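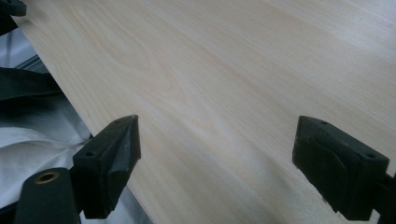
Drilten opens its doors and lets the neighbours have a go

It was standing room only in the old sorting hall at Dultgate this February, when Drilten held its first proper open day since moving into the building, and a good many of us who have walked past those green doors for years with no idea what went on behind them finally got the chance to find out.

Drilten, for anyone who hasn't come across the name, is a small firm that teaches robots to handle everyday things, and lately that has meant pieces of furniture and timber. The teaching is done by people. Somebody picks up a hand-held gripper, with two dark fingers at the business end and a camera looking down between them, and does the job with it as well as they can, and the recording goes off to be used in training the machine. Then they do it again, and again after that. The staff have built up a library of 2,479 recordings so far, and they were rather proud of that number, as well they might be after a winter spent shifting boards about.

The doors opened at ten in the morning and there was already a queue down the side of the building, pushchairs and all. Drilten had planned for 200 visitors over the day and ended up turning the tea urn back on twice. Visitors were taken through in small groups, starting with a short talk in the front room (a bit of a squeeze, but a cheerful one) and going on to the benches, where the real fun was.

The panel bench drew the longest line. The task sounds like nothing at all: bring the gripper down to a large flat panel of pale wood, find the edge, and move the board without scraping it or letting it swing round. Most of us would do it with our hands while thinking about lunch. With two fingers and no sense of touch it is a different matter altogether, and there was plenty of laughter as grown adults with years of flat-pack experience chased a board across a bench. The children were better at it, as they tend to be, and one young lady of about seven had to be asked very kindly to let the next person have a turn.

The pale boards are a favourite with the team because they are so awkward. A smooth, light surface with the sun on it can look very nearly blank to a camera, we were told, and a robot that manages nicely with a brightly coloured box may have no idea where a plain board begins and ends. So they record the same job in morning light and afternoon light, at one slant and then another, and with all sorts lying about underneath, as there would be in anybody's house or workshop.

At two in the afternoon everybody crowded round for the demonstration, in which a robot arm was set the same sort of job using what it had learned from the recordings. The first try was abandoned halfway, to a great sympathetic groan from the back. The second went through slowly and steadily from start to finish, and got a round of applause that must have been heard in the car park. The staff seemed more pleased about the groan, and said it was nice to have company for once when something went wrong.

There were questions afterwards, a lot of them about jobs, and they were answered patiently and at some length. Drilten says its aim is to have machines help with the heavy and dull end of furniture work, the lifting and turning and holding still, and it is talking to Whitlock, the joinery on the far side of the canal, about a trial later in the year. Nothing has been signed. Celteck, which has the units next door, kindly lent its yard for parking and its kitchen for the cakes, and the lemon drizzle deserves a mention of its own.

Another open day is pencilled in for the summer holidays, with longer sessions at the benches and, we are promised, a second urn. Places will be free but will need booking, and details will go up on the noticeboard by the Dultgate entrance when they are settled.

38 shares | 3 comments

Comments

canalside_gran
Took both grandchildren and couldn't get them home again! Everyone was so patient with them. My wrist ached after ten minutes with that gripper thing so hats off to whoever does it all day.

Benchdog
Would have liked a bit more time for questions about the Whitlock trial. Good day out though.

moss_and_mortar
Is the summer one going to have step-free access? The side door was a struggle with a wheelchair.

Contact the newsdesk | Copyright Dultgate community news | Back to top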